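Reporting earnings while on a disability income benefit

These steps apply to recipients of the long-term income benefit administered by Fontes who begin part-time or casual work. The reporting rules are the same for employees and labour-hire workers. Self-employment is handled on a separate schedule and is not covered here.

Before your first shift

1. Find your benefit reference on the most recent entitlement letter. The client number on older letters is no longer accepted.
2. Lodge a Notice of Commencement. It asks for the employer's legal name, your start date, your expected hours and your rate before tax.
3. If your duties depend on an adjustment such as a modified roster or seated work, attach the employer's written confirmation. An email is sufficient.

Keep a copy of the lodgement receipt. If the start date is later disputed, the receipt time is the one used.
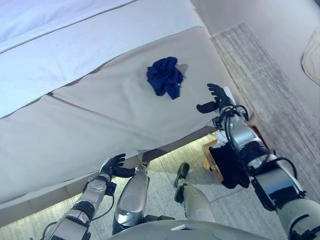 Each reporting period

Report gross earnings for the period in which the work was performed. The pay date is irrelevant. A shift worked on the last night of a period and paid in the next belongs to the earlier report.

Enter wages, allowances and paid leave on separate lines. Reimbursements for travel or uniforms are left out, provided the payslip itemises them. Where it does not, ask payroll for a corrected slip before you lodge.

The first $300 in a period is disregarded. Earnings above that reduce the benefit by 50 cents in the dollar. A worker who grosses $428 is therefore $128 over the threshold, and the payment falls by $64.

A nil report is still required for a period with no work. Missing one suspends payment until it is received - the entitlement itself is not cancelled.

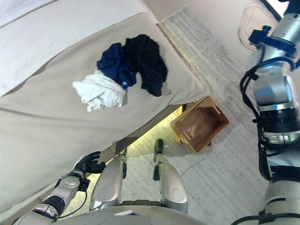

What happens if my hours drop and I have to stop work?

The full rate is restored from the next period if you lodge a Notice of Cessation within 182 days of your start date. After that, a short medical review is completed first.

Correcting a report

Open the period, select Amend and replace the incorrect figure. Do not enter the difference. Overpayments under $100 are recovered from the next payment; larger amounts can be repaid by instalments on request.

Payslips and receipts should be kept until the annual reconciliation in July has been finalised and the notice issued.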